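Akstead (motion planner)

Print | E-mail

Akstead is a software package for planning the movements of robot arms in furnished rooms. It was written by Eldana Tufa and Thijs Dewulf at Flillamham and first released in January. The package takes a model of a room, a starting pose and a target, and returns a path that keeps the arm and gripper clear of everything else. Most development is done in simulation.

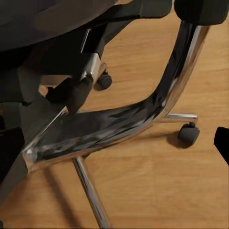

Office chair in a rendered test room, with chrome frame and casters.

Chairs are a hard case for the collision checker. Each room object is replaced by simple convex shapes, and thin curved tubing needs many of them. The default chair model uses 184 shapes. Users can lower this number, at the cost of blocking gaps the arm could fit through.

The standard room is a furnished attic with a sloped ceiling, which limits how high the arm can be raised near the walls.

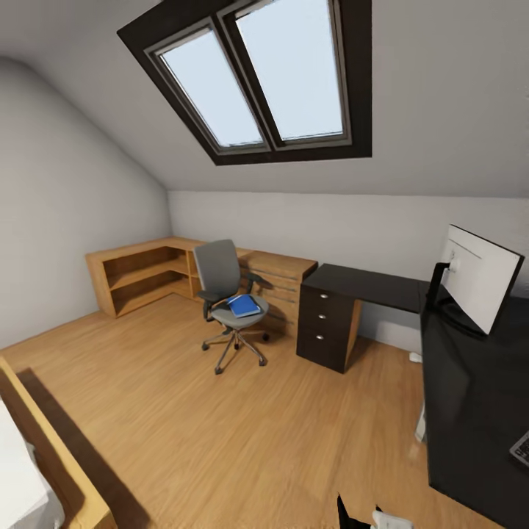 Planning runs in two stages. A coarse search finds a route across the floor, and a second search works out the joint angles. If the second stage fails 5 times, the route is dropped and a new one is tried. The Usport test set has 1,495 tasks, many of them involving drawers and small knobs, where the gripper must come close to a surface without touching it too early.

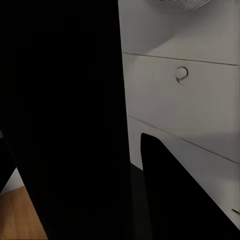 Craig Rutherford has argued that the fixed limit on retries is too low for drawer work, and that it should depend on the free space near the handle. A setting for this was added on February 25, 2018.

Shares: 197 | Comments: 5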